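Section 4. Comparing Grippers in the Simulated Door Task

4.1 Purpose

This section explains how to set up and run the door task in the Senov simulator and how to use it to compare two or more grippers mounted on the same arm. It applies to the Horkton parallel gripper and the Voicu three-finger gripper. Other grippers may be tested in the same way once a model file has been installed as described in Section 2.

Users should complete the tabletop trial in Section 3 before starting. The door task places greater demands on wrist movement, and errors in the tool offset that go unnoticed on a tabletop will usually prevent a grasp on a round knob.

4.2 Before You Begin

Confirm the following:

The arm model loads without warnings.
Both gripper model files appear in the Tools list.
The wrist camera is enabled and its view opens in a separate window.
At least 40 GB of disk space is free on the drive that holds the log folder.
No other user is signed in to the same simulator session.

Note: Log files from earlier releases cannot be combined with those from this release. Move older files to another folder before the first run.

4.3 Loading the Task

1. Open the Task menu and select Doors, then Double, Round Knobs.

2. Select the arm model and wait for the status line to read Ready.

3. Under Tools, select the first gripper. The simulator will attach it to the wrist flange and apply the default tool offset.

4. Open Tool Offset and compare the values with those printed on the data sheet supplied with the gripper. Correct any value that differs, and press Apply.

5. Set the random seed to 3,928. All results that are to be compared within one report must use the same seed.

6. Set Friction to Standard. Do not change this value between grippers.

7. Press Save As and enter a name that includes the gripper and the operator's initials.

Caution: Changing the gripper while the simulation is running may leave part of the first model attached to the arm. Always press Stop before opening the Tools list.

4.4 Setting the Wrist Camera

The wrist camera is used to confirm that the approach begins from a suitable position. It takes no part in the scoring, but the approach planner depends on it.

1. Press Home to return the arm to its rest position.

2. Press Approach View. The arm will turn the wrist toward the doors and stop.

3. Check the camera window. Both knobs must be in view, with the seam between the door leaves near the middle of the space between them.

4. If either knob is missing from view, adjust the wrist in small steps and repeat the check.

5. If the gripper fingers block either knob, open them fully. If they still block the view, raise the camera mount by one position in the Camera panel.

6. Press Store View.
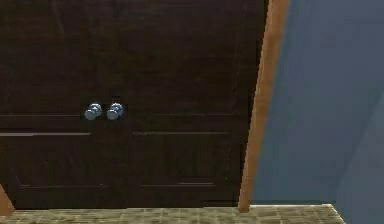

Figure 4-1. Simulated double doors with both leaves closed and both knobs in view.

Note: The upper part of the doors need not be in view. The planner uses only the area close to the knobs.

4.5 Running the Comparison

1. Select the knob to be turned, Left or Right. Use the same knob for every gripper.

2. Set Attempts to 60 and Time Limit to 11 seconds per attempt.

3. Press Run. The simulator resets the doors and the arm before each attempt.

4. Remain at the station for the first few attempts. If the gripper closes in front of the knob without touching it, press Stop and return to step 4 of Section 4.3.

5. When the run is complete, press Export and store the result file in the log folder.

6. Press Stop, select the next gripper, and repeat the procedure from step 4 of Section 4.3. Store a new camera view for each gripper.

Caution: Do not use the Speed Up control during a scored run. Contact forces are calculated at a lower rate when it is active, and knob slip may be recorded incorrectly.

4.6 Reading the Results

Each attempt is placed in one of four groups.

Opened: the knob turned fully and the door leaf moved past the set angle.
Turned only: the knob turned fully, but the leaf did not reach the set angle.
Slipped: the fingers made contact and lost their hold before the knob turned fully.
Missed: no lasting contact was made.

A high number of missed attempts normally points to the tool offset or the stored camera view. A high number of slipped attempts is more likely to reflect the gripper itself – its finger shape, pad material or closing force. The two groups should be reported separately and should never be added together as a single failure figure.

The Horkton gripper closes on two sides of the knob and is sensitive to its height relative to the knob center. The Voicu gripper tolerates a larger height error but requires more clear space around the knob. Where the two knobs are close together, as in this task, check that the outer fingers do not touch the neighboring knob. Contact of this kind is listed in the result file under Side Contact and does not end the attempt.

4.7 Reporting

Reports are to be submitted on Form D, with the result file for each gripper attached. State the arm model, the seed, the tool offset and the knob selected. Reports that omit the tool offset will be returned.

Questions about scoring should be sent to Bergþóra Egilsson at the Stevthorpe test office. Requests for new gripper models should be sent to Barrett Blackwood at the same office and should include the manufacturer's data sheet.

Section revised Thursday, October 11, 2018. Continue to Section 5 for trials with lever handles.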